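Protorby washable markers and stacking cups: a happy review

I bought these for a craft table that gets used by far too many people, and I like them so much that I've been boring my friends about them, so I might as well bore the internet too!

The set is from Protorby and comes in a flat card sleeve: fat-barrelled markers in the usual cheerful colours, plus a handful of plastic cups to stand them in. I ordered from the Nunholm shop in the arcade because I wanted to try the lids before buying (I have strong feelings about lids). Hina Tarar, who was serving, let me click one on and off for a good five minutes and only laughed at me once.

First, the colours. The yellow is a proper yellow you can read on white paper, which I have given up expecting from markers at this price. The lime green is my favourite and goes on everything. Purple is deep and a bit inky, very good for lettering. The pink is the one that disappears, and I have already bought a second sleeve mostly to replace it. If I'm being picky, the blue is slightly dull next to the others, and I'd have liked an orange.

The tips are firm without being scratchy. I leaned on the purple quite hard while doing a poster for Montri Kaewsai's leaving do and it kept its point the whole way down the sheet, border and all. You get a decent thick line if you tilt it and a fairly thin one if you hold it upright. There's a faint smell when you first open one, a little like pear drops, and it goes within a day or two.

Now the cups, which I expected to throw away. They're see-through, so you can tell what's in each one from across the table, and having tinted ones as well means the colours can be matched up. Pink marker, pink cup! It sounds silly, but it has done more for tidying up than any amount of nagging. People seem to enjoy it, and a brown table strewn with pens becomes a brown table with cups on it in a couple of minutes.

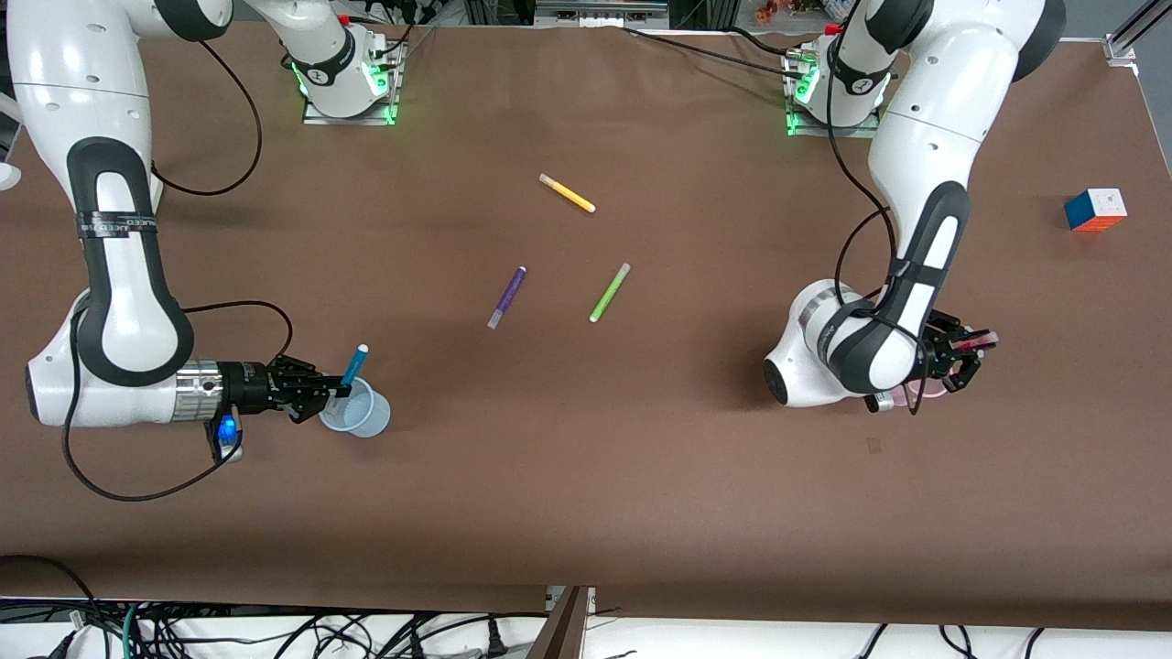 Blue and pink at the cups, with yellow, purple and lime still out on the table.

They are light, mind you. An empty cup will go over if you drop a marker in from a height, so lower it in tip first or put the cup up against something. Nipon Yensuk sticks his down with a blob of putty. I tried that and it works well, though it does leave a greasy ring that needs a wipe.

I should say something about the washing. On hands, marvellous: warm water and ordinary soap. On a cotton apron, one wash at forty and the lime green had gone completely, while the purple left a shadow that took a second go. On an unvarnished shelf, don't. I now have a small purple comma on mine and I expect to have it for ever.

I also left one uncapped for 16 hours to see what would happen (the yellow, on the grounds that it was the one I could best spare). It was faint for the first few strokes, then came back nicely after a rest with its cap on. My old Belay markers would have been dead as twigs by breakfast. The Belays do have a nicer barrel, slimmer and easier for drawing, so I've kept those for myself and put the Protorby ones out for everybody else.

Small grumbles: the sleeve tears the second time you open it, and the cups scratch if you stack them with grit inside. Refills aren't sold singly either, so you're buying the whole set again for the sake of one pink. Napaporn at the shop told me they may have singles in July, and I shall be first in the queue.

Would I buy them again? I have, twice. Lovely bright things, and the cups are staying.

Reviewed 25 June 2019. 87 people found this review helpful.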